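Giving and Asking in Public: notes to accompany the second evening
Tutor: Orvokki Pelkonen

Welcome back, and thank you to everyone who stayed behind last time to help me with the projector. Tonight we move on from why people give to how they are asked, and in particular to the old-fashioned sponsored event, which is still with us and (I am glad to say) still raising a good deal of money.

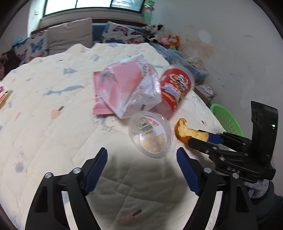
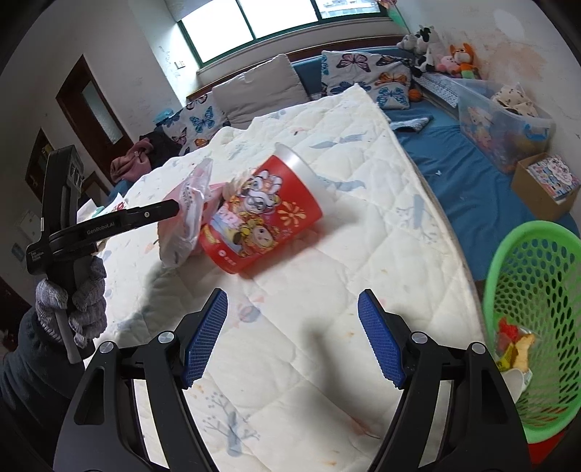 Top: a piece of orange peel on the quilted pad. Bottom: the red bucket on its side.

1. What a sponsor promises

When you sign a friend's sponsor form you are making a promise with a condition in it. You will pay if she swims the lengths, or walks the coast path, or sits in the bath of beans. Joni Valtonen, whose chapter I asked you to read, calls this "giving with a story attached", and I think that is rather a nice way to put it. The story gives people something to talk about when the form goes round the office, and it makes the asking much less awkward for the person holding the pen.

2. The Kemppainen walk

Our main case is the Kemppainen walk, which set out to raise £400 for a reading room. Preben Skov signed up 6 sponsors on the first evening and then stopped asking, because he felt he had used up his friends. Do look closely at what he did next – he went back to the same people with a short letter about the reading room itself, and left the walk out of it altogether.

Have a think about whether you would have answered that letter, and whether it would matter to you who else had.

3. Fixed sums and sums per mile

Sponsors who pledge by the mile tend to enjoy the day more, I find, but they can be surprised by the bill. A fixed sum is easier to collect. Vilho Karppinen argues for offering both on one form, and we shall compare his layout with the one used at Plokov.

For next time

Please read Kyung-hwa Ji on thank-you letters, and bring along a sponsor form, old or new, with any names covered up. Spare copies of the reading are in the tray by the door.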